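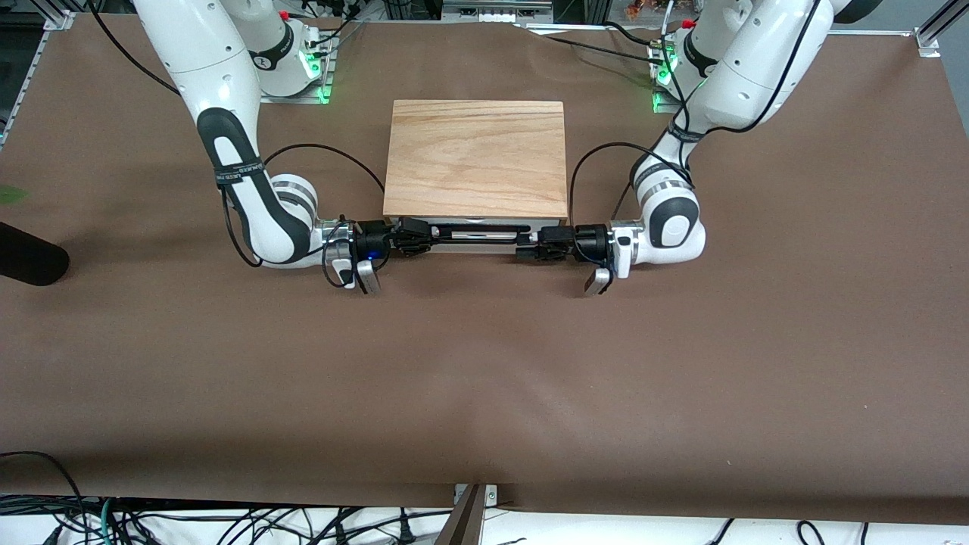 A reader from Zerkby wrote in to say both arms faulted the moment they were joined, and was the calibration to blame? Partly. Two arms holding one bar make a closed loop, and small errors in the base positions turn into force.

Posted 25 December 2020
By the Vedivley tools desk

Setting up linked motion in Trolent

1. Calibrate each arm by itself first. Save both base frames to the same file.

2. Open the planner and add the bar as a rigid link between the left and right tool frames. Measure its length between the fittings and type it in by hand. Ours is 513 mm.

3. Add the wooden block as a collision box, with a little padding on top.

4. Set one arm to lead in position mode. Set the other to follow in impedance mode, with low stiffness along the bar.

5. Plan a short sideways move at 2 per cent speed. Watch the force plot while it runs.

6. If the force climbs steadily, stop and redo step 1. If it jumps, check the clocks on the two controllers.

Our longest test path has 968 points and takes roughly 2 minutes to plan. Shorter paths are fine for tuning. Save the stiffness values with the path, as Trolent resets them on restart.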